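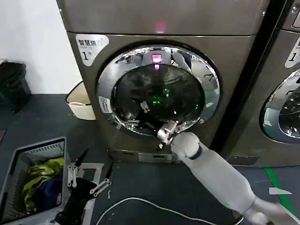

## 4. Teaching the door

The Flerkau laundry attendant leaves the factory knowing what a dryer door is, in the way most of us know what a carburettor is. This section introduces it to yours. Allow one unhurried morning, and finish Section 3 (Floor and Cables) first.

1. Switch the dryer on and leave the drum empty. A bit of pocket change will survive the exercise; your patience may not.
2. Park the base square to the door and apply the brakes. The Gullard controller will show *BASE HELD*. If it shows *BASE MOSTLY HELD*, apply them again with more conviction.
3. Put the laundry basket on the floor to the left of the door, where the left gripper can reach down into it. Leave the right side clear for the door arm.
4. Select **Teach > Door > Rim**. Guide the right gripper to the lower right of the door ring and close it on the edge.
5. Press **Record**, swing the door fully open, swing it shut, and press **Record** again. Do this 3 times. The software averages your efforts, so one clumsy go is forgiven.
6. Name the machine. Where two dryers carry the same number on their labels, give each its own name in the controller, or the attendant will favour one and ignore the other.

> **Note:** Polished chrome and dark glass reflect everything, including the attendant. If it starts reaching for its own reflection, set **Glare filter** to *High* and dim the overhead lights.

> **Caution:** Keep fingers, sleeves and lanyards out of the hinge side during playback. Closing force is capped at 11 newtons, but the cap does not apply to your dignity.

### 4.1 Teaching with the Kumsa pole

Some doors sit too far back for a comfortable rim grasp. The Kumsa pole (part 3148, sold separately, naturally) gives the right arm a longer reach.

1. Fit the parallel gripper and close it on the pole.
2. Select **Teach > Door > Pole**.
3. Bring the hook to the lower right of the ring at the slowest speed, and stop as soon as it touches the rim.
4. Record as in step 5 above, keeping the rest of the pole clear of the neighbouring machine.
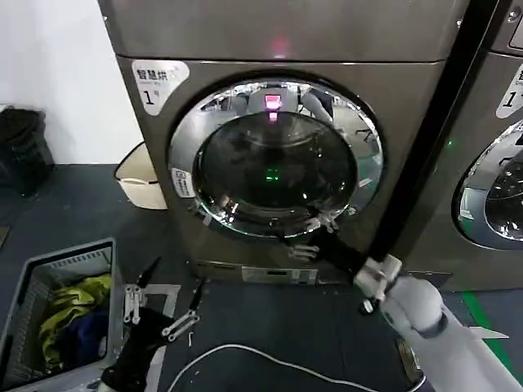
**Do I have to teach the door again if I switch between the rim and pole methods?**

Once for each method is enough. The controller stores them as separate profiles and keeps both until you delete them or move the dryer.

### 4.2 Checking your work

Run **Playback** at half speed, with one hand near the stop button – the big red one, which you located in Section 1. Check the hook for wear after every 200 cycles. If playback misses the door entirely, re-park the base and return to step 2. Settings can be saved to a Jernoment memory card under **Tools > Backup**.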